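Hair Ties: Frequently Asked Questions

Last updated 20/02/2019

We sell hair ties. You would think this would not generate much mail. The answers below were put together by Fouad Ouali, who opens the inbox, and checked by Ragnvald Torvik, who is bald and therefore impartial.

What is the difference between a spiral tie and an ordinary elastic?
A spiral tie looks like the cord on your grandmother's kitchen phone. It grips in a few places instead of squeezing all the way around, so it tends to leave less of a dent. An ordinary elastic holds tighter and is better for running, gymnastics and toddlers.

My spiral tie has stretched to the size of a bracelet. Is it dead?
Probably just tired. Drop it in a cup of hot tap water for two minutes, fish it out with a spoon and let it dry overnight. Please don't microwave it. We have had letters.

Will the charms come off?
If you pull hard enough, anything comes off. Charms on our Flidport line are attached with a closed ring, and we replace any that drop off in the first 18 months. Charms that were chewed off are between you and the dog. Don't give charm ties to children under three.

How should I store them?
Flat, in something shallow, where you can see the lot. A deep jar looks lovely on a dresser, and you will wear the top two ties for the rest of your life. The lid of a cardboard box does the job perfectly well and costs nothing, a fact our sales department has asked us to play down.
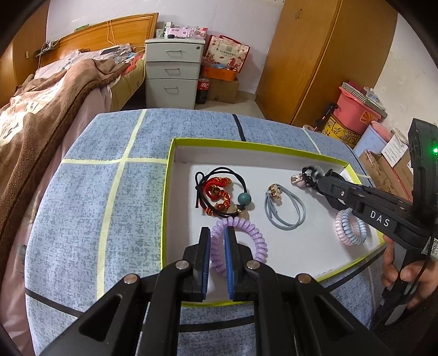
Give anything with a bow or a charm a little space of its own. Spirals hook onto charms, charms hook onto braids, and by October you own one large hair tie. If yours have already merged, start with the spirals and unwind them one coil at a time. Pulling feels good but makes it worse.

Can I wash them?
Yes, and some of you should. Lukewarm water, a drop of shampoo, rinse, air dry. Keep metal charms out of the washing machine, where they make a noise like a small burglary.

Do they work on thick hair?
The large Skusent spirals do. The thin ones will try their best and then leave the room at speed.

Do you take wholesale orders?
Yes, from 400 pieces, mixed colors welcome. We can't guarantee the exact mix of charms, so if your customers only want bears, say so before you pay.

Can I return a tie I've worn?
No. We like you, but no. Unworn ties still on the card can come back to us with the receipt.

Where do they all go?
We don't know. Check the gearshift, your left wrist and the pocket of your other coat. After that we have a page where you can buy more.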